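Guides > Home maintenance > Fasteners > Removing stuck and stripped screws

Search guides Enter keyword Go

Removing a seized or stripped machine screw without damaging the housing

By Jussara Aguiar
Jan 21, 2025
14 comments | Shares 38

This procedure covers machine screws up to M6 threaded into metal or into a metal insert in a plastic housing. It does not cover wood screws, which fail differently and are usually removed with pliers or a plug cutter. Screws driven straight into plastic are dealt with in a separate section near the end.

Read the whole page before starting. Several of the methods cannot be reversed, and the order matters.

Tools and materials

Screwdriver bits in the correct type and size, new or close to new
Bit holder or a T-handle driver
Penetrating oil
Soldering iron, adjustable
Valve grinding paste, or a fine abrasive powder in light oil
Small hammer
Left-hand drill bits, 2 mm to 4 mm
Screw extractor set
Centre punch
Safety glasses
Masking tape

The Grarcombe extractor set used for this guide has five sizes and is adequate for M3 to M6. Smaller screws need a different approach, given in step six.

Step one: identify the recess

Most damaged heads started as a mismatch between bit and recess. The common error is using a Phillips bit in a JIS or Pozidriv screw. The recesses look similar, but the Phillips bit has a steeper taper in its flanks and rides up under load. Pozidriv heads have four fine radial marks between the main slots. JIS heads often carry a single small dot.

Hex socket heads have a similar problem between metric and imperial sizes. A 5/64 inch key will enter a 2 mm socket with little resistance and a 2 mm key will feel sloppy in a 5/64 inch socket. Check the key with a caliper if the markings have worn off.

Clean the recess before judging the fit. Paint, dried adhesive and compacted dust all keep the bit from seating. A dental pick or a sharpened piece of stiff wire works well. Blow out the debris and insert the bit by hand. It should go to full depth and show almost no rotational play.

Step two: seat and shock

With the correct bit fully seated, strike the end of the driver two or three times with the small hammer. Moderate taps are enough. The purpose is to break the bond of corrosion or old threadlocker at the thread flanks. Do not do this on a housing that is unsupported from behind, or on anything with a glass panel or a bearing in line with the screw.

Follow immediately with steady torque. Keep the axial force high - as a working rule, push harder than you turn. If the driver begins to lift, stop. A recess can survive one slip, and the second usually finishes it.

If the screw does not move, try tightening it very slightly. A few degrees of movement in either direction indicates that the thread has let go.

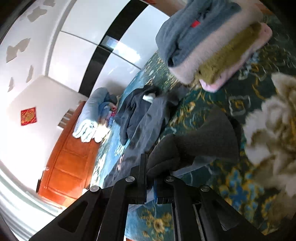

Where several screws hold the same part, crack each one loose by a quarter turn before removing any of them. Taking one out completely shifts the clamping load to those that remain, and a screw that would have come out cleanly can bind against the side of its hole. Work in a diagonal pattern on four-screw covers.

Note the length and position of each screw as it comes out. Manufacturers often mix lengths in the same cover, and a long screw returned to a short hole will bottom out or push through whatever sits behind it.

Step three: penetrating oil

Mask the surrounding surface. Apply one drop at the edge of the head and allow it to wick in. Overnight is better than an hour. Many penetrating oils attack polycarbonate and ABS, and stress cracks may not appear until days later. If the housing is plastic, skip this step and go to heat.

Oil has little effect on threadlocker.

Step four: heat

Medium-strength threadlocker softens with moderate heat, while the high-strength grades need a good deal more. A soldering iron with a broad chisel tip, held against the screw head, puts the heat into the fastener and leaves most of the housing cool.

For a brass insert in plastic, set the iron to 200 °C and hold it on the head in short applications, testing with the driver between each one. The insert was probably installed with heat and will come loose the same way. If the head starts to turn and the screw does not rise, stop and let everything cool. The insert is rotating in the plastic.

For a steel screw in an aluminium body the iron can be turned up and left longer. Do not use a torch near seals, wiring, painted finishes or any residue of penetrating oil.

Step five: improve the grip

For a recess that is worn but still recognizable, put a small amount of valve grinding paste on the tip of the bit. The abrasive bites into both surfaces. Coarse paste grips better than fine. If you only have powder, 800 grit is usable and 1000 grit is too fine to make much difference.

The rubber band method found on many websites gives mixed results. It helps with a shallow Phillips recess under light torque. On a seized screw the rubber shears and fills the recess.

A raised pan or button head can be slotted with a thin cutting disc and turned with a flat blade. Cut no deeper than half the head height.

Step six: drill or extract

Centre punch the head. Fit a left-hand drill bit, set the drill to reverse and run it slowly with firm pressure. In many cases the bit catches and backs the screw out before any extractor is needed.

If it does not, drill to the depth given for the extractor size, tap the extractor in and turn it by hand with a T-handle. Never use a power driver. A hardened extractor snapped off in the hole is a much worse problem than the original screw.

For M3 and smaller, drill the head off completely using a bit slightly larger than the shank. Lift the cover away and turn out the exposed stub with locking pliers.

Screws driven into plastic

Thread-forming screws seldom seize, though the boss may crack. Turn them out slowly by hand. On reassembly, rotate the screw backwards until it drops into the original thread, then tighten. Starting a new thread each time will strip the boss.

Reassembly

Replace every damaged screw. Chase the thread with a tap, wipe it clean and check that the new screw runs in freely by finger. Use threadlocker only where it was fitted originally, and keep it off plastic.

14 comments | Shares 38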